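7. Recovering from a Contact Stop at the Bin Wall or Divider

This section covers the stop that occurs when the gripper meets a side wall or the divider of the picking bin. The cell controller shows fault 361, CONTACT LIMIT, and the Vultow picking software pauses the current job. For stops with no fault code on the screen, go to Section 8. For a dropped item outside the bin, go to Section 9.

Only trained operators may carry out this procedure. You will need the teach pendant, the bin gauge from the Sedalden tool kit, and a dry lint-free cloth.

7.1 When fault 361 appears

The fault is raised when the force measured at the wrist passes the limit set on the Contact page. The factory limit is 100 N. The arm stops in place and holds its position. The gripper also holds its last state, so an item may still be between the fingers.

The usual causes are:

An item lying against a wall or tight to the divider, so that the planned grasp puts a finger where the wall is.
A bin that has shifted since the last calibration.
A loose clamp on the bin rim.
A wrong bin file loaded after a changeover.
A hose pulling on the wrist at the far end of its travel.

CAUTION: Do not reach into the bin while the arm is enabled. The arm can move again without warning if the job is resumed from the host computer.

CAUTION: Do not clear the fault and press Resume as a first step. The software will retry the same grasp, and a second contact can bend a finger or move the bin.

7.2 Making the cell safe

1. Press the stop button on the teach pendant.

2. On the host computer, open the Vultow job window and select Hold. Wait until the status line reads HELD.

3. Turn the mode switch to T1 and remove the key. Keep the key with you until step 7 of Section 7.4.

4. Write down the pick number shown next to the fault. A typical entry looks like this: Pick 1,099, fault 361, zone right. You will need the number to find the pick in the log.

5. Look at the gripper from outside the cell and note which part is touching, or nearest to, the bin. Do not move the arm yet.

Note: If the arm is pressing hard enough to lift or tilt the bin, stop here and follow the brake release procedure in Appendix B.

7.3 Backing the arm out

1. Put the key back, confirm that the switch is in T1, and set the jog speed to 4 percent.

2. Select the TOOL coordinate system. Jogging in joint mode this close to a wall can swing the fingers sideways.

3. Hold the enabling switch and jog the arm straight back along the tool axis. Watch the fingertips and the wrist, and release the switch if either one drags.

4. Keep going until the lowest part of the gripper is above the rim of the bin.

5. Jog clear of the bin and open the gripper. If it is holding an item, let the item drop into the front section from as low a height as the rim allows.

6. Turn the key to lock the cell and remove it.

Stay to the side of the cell where you can see both the fingers and the divider. Figure 7-1 gives the general layout, with the items lying close to the divider and part of the gripper beside the right wall. Items in these positions account for most of the contact stops we hear about from users.
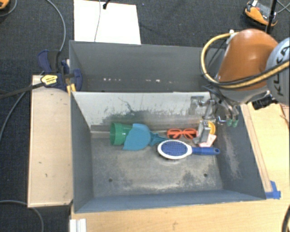

Figure 7-1. Gripper in the front section of the bin, near the divider and the right wall.

7.4 Checks before restart

1. Look at both fingertips. Replace a tip that is torn, split or turned on its mount. Worn tips can be replaced singly if the other one is within the limit on the gauge.

2. Push the bin by hand at each corner. If it moves, tighten the clamp and repeat. Do not use tape alone to hold the bin.

3. Wipe the inside faces of the bin and look for fresh marks. Scrapes and scuffs in the paint are normal in a used bin and do not need repair. A dent or a raised edge does, and the bin must be changed.

4. Place the bin gauge against the divider and then against the right wall. Compare the readings with the values on the Nulletti calibration sheet. If either one is out of range, recalibrate as described in Section 4.

5. Check that the hoses hang free and do not catch on the wrist when it turns.

6. Move any item that is touching a wall toward the middle of the front section. Leave the rest where they are.

7. Leave the cell, return the key, set the mode switch to AUT, and clear fault 361 on the pendant.

8. In the job window, select Skip Pick, then Resume. Run the first few picks at reduced speed.

7.5 If the fault comes back

If the fault returns in the same zone, open the Zones page and increase Wall Margin by one step. A larger margin makes the planner refuse more items near the walls, and these will be reported as unreachable at the end of the job.

Do not raise the contact limit to get past the fault. If it still returns after recalibration, save the log and the bin file and send both to Rashidi service with the pick numbers from Section 7.2.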